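An afternoon at the Jelgate open day, February 2025

What a day!! I'd been looking forward to the Jelgate robotics open day ever since So-ying Yang sent me the link in November, and I was so keen that I got there 15 minutes before the doors opened (and wasn't even first in the queue). Entry was free, and the tea was better than you'd expect.

The room felt more like a friend's flat than a lab, with coloured lights and everyone chatting over the tables. Hoi-yan Huang gave the welcome talk and then simply let us wander, so I headed straight for the grippers.

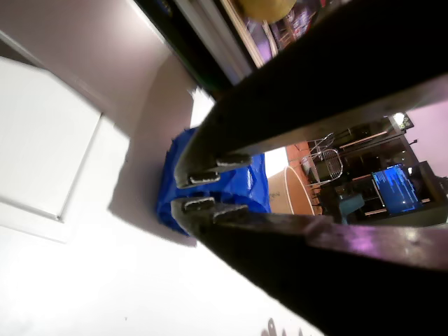
I'm a soft-materials person at heart, so I could have stayed there all day. Crinkly, floppy things are such a pain for a robot to hold, as they never keep the same shape twice. I asked Hoi-yan so many questions that she went and fetched me a stool!

Then on to fruit, which has its own troubles. Squeeze too little and it rolls away, squeeze too much and you've got juice. Shih-chieh Lai talked me through printed fingers and how many versions end up in the bin (his team is on number 13 and they call it Festska, don't ask me why).
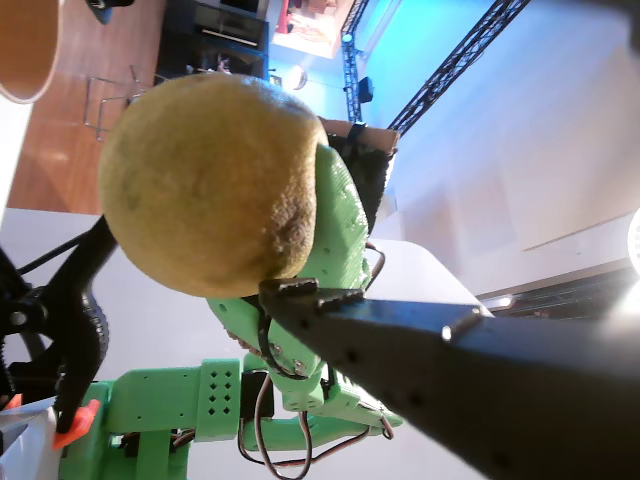
Citrus in the grip of a green 3D-printed hand

I love that the wires and screws are all out on show. You can follow the whole thing with your eyes and work out which bit pulls on which. Helmut Buschmann, who'd come over on the same train as me, was already sketching one on the back of his ticket.

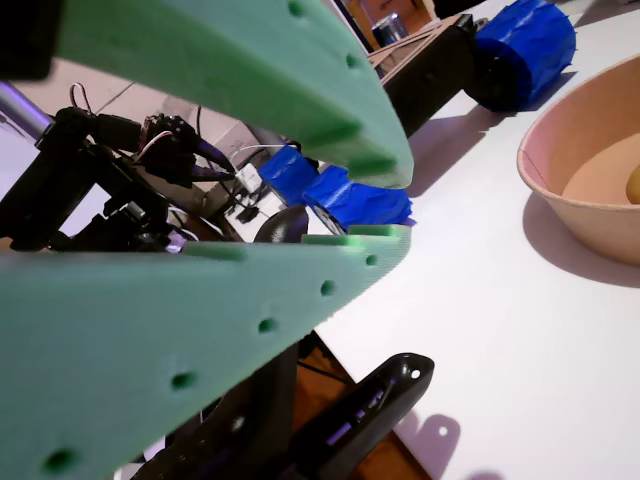
We spent the last hour arguing happily about fingertips. Helmut likes them hard and simple, I like them squashy, and Pin-yu Fung thinks we should both build a pair and bring them along next time. So that's my spring sorted! I've already cleared the kitchen table and ordered some foam to cut up.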